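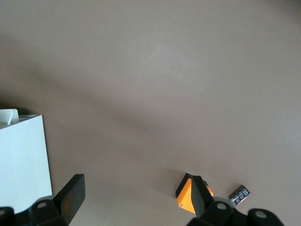

Bench 2, white box at left, top tab up.

August 14, 2025
Nerys Foulkes
3 comments | 5 shares

Still not sold on the new tabletop finish. Usa says the matte taupe-gray was picked to cut glare, and Flirkura's sheet says the same at some length. Fine, but there is a hazy bright patch toward the middle of the far half and the left side goes darker, so the light is no more even than I expected. No seams or markings to line anything up against either. I keep wanting a pencil line and keep being told no.

The white box is a worse choice than the table. Front face goes nearly pure white against that gray, and any detail on it would be lost. The edge against the table is crisp, I'll give it that, with a thin gray shadow where it meets the top. If all we want is an edge, good. If we want to read a label later, I doubt it.

Then the little tab sticking up near the corner. Lid edge or a folded bit, I can't tell which from the picture and I didn't write it down at the time. Usa thinks it makes no difference to the footprint. Maybe. Height is another matter, and the Stusimell form asks for height, so somebody has to decide whether a tab counts. I left that field blank on sheet 381.

Lloyd wants the plain white boxes adopted as standard before October. I would like to see one go through a week of handling first - plain white shows every thumbprint.

To do: tape the lid flat and repeat. Try the brown Skoltach carton in the same spot. Ask whether the overhead light can be moved, order 1789 was meant to include a diffuser and I haven't seen it.

Usa, if you disagree about the tab, write it under this and initial it.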